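Colour and Material in the Small Interior
Handout 3: Wood tones and what sits beside them
Course tutor: Hanne Zoëga

Read this before the December session and bring your own paint cards. The Kjærgaard chapter on timber is still on the reading list, but pages 76 onwards are the only part we will use.

1. Wood counts as a colour

Students often draw up a palette for a room and leave the floor and furniture out of it. A client asks for grey walls and a blue chair, and the board comes back with grey and blue on it. The oak floor covers more of the room than either of them. Put every timber on the board first, at its real share of the area, and choose the paint afterwards.

Most timbers used indoors fall somewhere between yellow and red. Ash and birch are pale and slightly yellow. Oak is yellow to brown, depending on the finish. Cherry starts pink and goes redder with the years. Walnut is brown and can look nearly grey next to something warmer. Oil and varnish both deepen the colour, and older varnishes add yellow of their own.

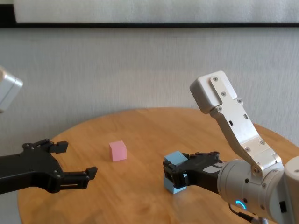 Pale tints are the hardest colours to judge against wood. A tint has a lot of white in it and little pigment, so whatever surrounds it has a strong pull on how we see it. On a honey-orange table top, pale pink and light blue behave quite differently, as the two small cubes show: pink is a neighbour of orange, while blue lies across the colour wheel from it. The first pairing tends to look quiet and can turn muddy in poor light. The second has more contrast, even when both colours are weak. Neither is a mistake, but you should know which one you are asking for.

2. The Viren flat

We will use the Viren flat again as our case. Poul Damgaard drew the first scheme, and his notes are in the folder. The living room has a pine floor, one window to the north and a low ceiling. His first wall colour was Akov 178, a cool off-white. With the pine below it, the wall looked faintly blue all morning, and the owners disliked it. He changed to Akov 267, which has a little red in it, and kept the floor as it was.
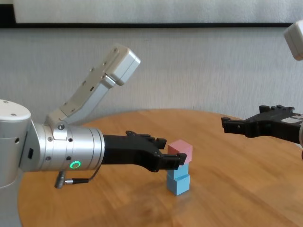

The ceiling stayed in the cooler white. Damgaard's reasoning was that light bounced up from the pine would warm it anyway, and he saved a second round of samples. Look at his section drawing and decide whether you agree. Some of last year's group thought the join between wall and ceiling would show too much in the evening.

3. Testing a sample

Paint a card, not the wall. Stand it upright where the paint will go, with its lower edge touching the floor or the furniture. Look at it in the morning, at midday and under the lamps you will use at night. Write down what you see each time before looking at your earlier notes.

Leave a white border off the card - it makes every tint look darker than it is.

4. For next time

Choose one room with at least two timbers in it. Make a board showing wood, wall and textile in their true proportions. If you use the Tomura cloth samples, return them to the grey drawer afterwards, with the labels still pinned on.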